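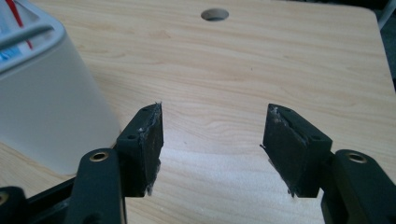

Veltesau共享工坊发布Hedier手持夹爪制作资料，指垫改为可单独更换

2023年9月27日　Veltesau共享工坊 供稿
分享 45　评论 4

Poncombe消息：Veltesau共享工坊今日公开Hedier手持夹爪的全套制作资料，内容包括零件图、装配顺序、紧固件清单和指垫维护说明。资料面向在家中或共享工坊自行制作的个人用户，同时供中学和社区技术小组使用。

Hedier为双指平行式手持夹爪，由操作者握持本体，通过连杆带动两侧指臂开合。其用途是在桌面上由人手完成取放动作，并以与机械臂末端相近的指形记录动作过程。项目于7月进入工坊内部试用，试用期间的改动已全部并入本次公开的图纸。

结构说明

夹爪由本体、连杆、指臂、指垫支架和指垫组成。指臂为黑色塑料件，与支架的连接部位预埋黄铜螺纹嵌件。早期样件采用自攻螺钉直接旋入塑料，反复拆装后孔壁磨大，螺钉无法保持预紧。改用嵌件后，螺钉与金属螺纹配合，拆装不再损伤塑料基体。

嵌件以热压方式安装。图纸规定，嵌件端面应与塑料表面齐平或略低，不得高出。端面高出时，支架底面只与嵌件接触，两侧悬空，夹持时会出现轻微摆动，这一问题在试用中多次发生，处理办法是重新加热后压平。嵌件倾斜的，应趁塑料未完全冷却时用平板校正，冷却后不宜强行扳动。

支架为独立零件，上缘和侧面各设螺钉孔。两侧支架互为镜像，不可互换，零件图上分别标注为L件和R件。装配时先将支架螺钉旋至刚好接触，闭合指臂使两块指垫贴合，再分次拧紧。

连杆销孔的配合较紧，初装后开合阻力偏大属于正常情况。可空载反复开合进行磨合，仍有卡滞的，用手铰刀轻修孔壁。资料中不建议使用润滑脂，油脂容易迁移到指垫表面，降低摩擦力，也会吸附碎屑。

指垫的磨损与更换

本次公开资料中篇幅最长的部分为指垫维护。在内部试用中，指垫内侧衬层是损耗最快的部位。磨损通常从边缘和下角开始，先是起毛，随后局部撕开，形成翘起的薄片。衬层中部在同一时期往往仍可使用。

项目负责人Ovidiu Cârstea表示：“我们最初把衬层和支架粘成一体，换一次衬层就要报废一个支架。现在指垫整体拆下，在台面上换好衬层再装回去，支架不动，开合零位也就不用重新调。”

工坊对衬层进行了桌面取放试验。试验对象为塑料杯、木块和小型容器，由多名成员轮流操作，记录衬层边缘的变化。现行衬层在超过400次夹取后仍能稳定夹住试验木块，但边缘已有可见磨损。该结果只适用于工坊所用的材料和胶粘剂，更换其他衬层材料时应自行试验。

维护说明给出以下检查要求：

一、每次使用前查看衬层四边。起毛可继续使用，翘边应剪去，翘边延伸至中部时更换。
二、用无绒布擦去表面残留的胶痕和碎屑，不使用丙酮等会侵蚀塑料的溶剂。
三、更换衬层时，左右两侧同时更换，厚度一致。只换一侧会使夹持中心偏移。
四、旧胶清理干净后再贴新衬层，压平，静置至胶粘剂说明书规定的时间。
五、装回后闭合指臂，对光检查两块指垫之间的缝隙。上下缝隙不等时，松开支架螺钉重新对正。

Cârstea称，第三项要求来自试用中的一次误判。当时成员发现夹取小件时工件总向一侧偏转，先后检查了连杆和销孔，最后查明是右侧衬层在维修时换用了较厚的材料。现行清单因此将左右衬层列为同一编号，从同一片料上裁切。

制作条件

资料假定制作者具备基本手工工具、可调温电烙铁和台虎钳。塑料零件的加工方式不作限定，但指臂与支架的配合面需平整，必要时在平板上用砂纸研磨。热压嵌件应在通风处进行，操作时佩戴护目镜，零件用夹具固定，不得手持。

吕氏（Lü）五金为本次发布提供了紧固件与嵌件的配套供货。首批备料16套，存放于工坊前台，工坊成员可按成本价领取，每人限领一套。套件只含螺钉、嵌件和销轴，不含塑料零件与衬层材料。自行采购的制作者应按清单核对嵌件外径，外径相近但滚花不同的嵌件，所需预留孔径可能不同，须先用废料试压。

已知问题

现行图纸仍有若干未解决事项，随资料一并列出。指臂全开时，连杆与本体外壳之间间隙较小，外壳变形的样件会发生摩擦。夹持光滑的圆柱形物体时，两块平面指垫只有线接触，物体容易转动，目前没有配套的弧面指垫图纸。衬层下角的撕裂在刮擦桌面的操作中尤为明显，下一步计划将指垫下角改为圆角，并把衬层包折至指垫底面，该方案已有样件，试验数据尚不充分，暂不收入正式图纸。

此外，握把尺寸以成年人手型为准，供学生使用时需缩小。缩小握把会影响扳机行程，不能只对外壳作等比缩放，连杆长度应一并调整。相关尺寸关系在零件图的附表中给出。

资料获取与反馈

全套资料可在Veltesau共享工坊前台查阅和拷贝，允许个人及教学机构复制、修改和自用。修改后再行分发的，应注明改动内容，并保留Hedier项目名称。反馈意见请注明图纸编号、衬层材料、胶粘剂种类和使用情况，涉及断裂或松脱的，请保留损坏零件，以便工坊核对。

工坊开放时间内设有装配指导，参加者需自备已完成的塑料零件。热压嵌件工位须提前登记，初次使用者应先完成工坊的电热工具安全培训。

关于Veltesau共享工坊

Veltesau共享工坊位于Poncombe，为会员提供木工、金工和电子制作工位，并支持会员开展小型自动化装置的设计与试制。Hedier项目由工坊会员发起，图纸由Ovidiu Cârstea负责维护。

联系人：Ovidiu Cârstea，Veltesau共享工坊Hedier项目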